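Filed under: Opinion / Weights & Measures

Put the Price per Pound Where People Can Read It
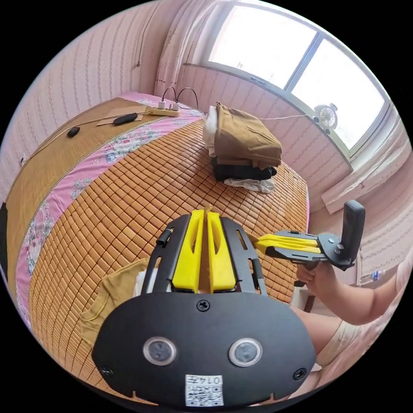 A small printed label with a QR code and the number 0147.

Unit pricing is one of the few consumer rules that almost everyone supports and almost no shopper uses. The usual explanation is that people are lazy or bad at arithmetic. I think the explanation is type size.

Last June I measured shelf tags in the three grocery stores within walking distance of my apartment. The sample was 1,668 tags. The selling price was set in large bold type on all of them. The unit price was in type up to a quarter of that height, usually in the lower left corner, and on the bottom shelf it sat at shin level under a plastic lip that catches glare. A shopper who wants to compare two jars of peanut butter has to crouch twice.

Size is the first problem. The second is the choice of unit. At Kaltside, the largest of the three stores, olive oil was priced per fluid ounce on one tag and per quart on the tag beside it. Paper towels were priced per roll, per sheet and per hundred square feet in a single aisle. Each tag was correct. A comparison between any two of them required a calculator.

Annag Innes, who ran tag compliance for the Strachan chain before she retired, has argued that stores should be left to choose the unit because products differ. Products do differ. The choice should still be made once per category and then kept. Dry goods by the pound, liquids by the quart, paper by the hundred square feet. A table of 20 categories would cover most of a store.

Electronic tags were supposed to settle this. The Alterura system, installed at the second store, can redraw a tag in 10 seconds, and it uses that ability mainly to rotate a loyalty offer through the space where the unit price should be. I waited in front of the canned tomatoes on a Friday evening and the unit price was on screen for less than half of each cycle. Paper did not have that defect.

The objection I take seriously comes from Iona Kerr, whose family owns the third store. Reprinting costs money, and a small store pays more per tag than a chain does. A phase-in of 13 months would let most tags be replaced as prices change, and stores below a set floor area could have longer.

The rule I would write has two parts. The unit price is at least half the height of the selling price, and the unit is fixed by category. Inspectors already carry rulers.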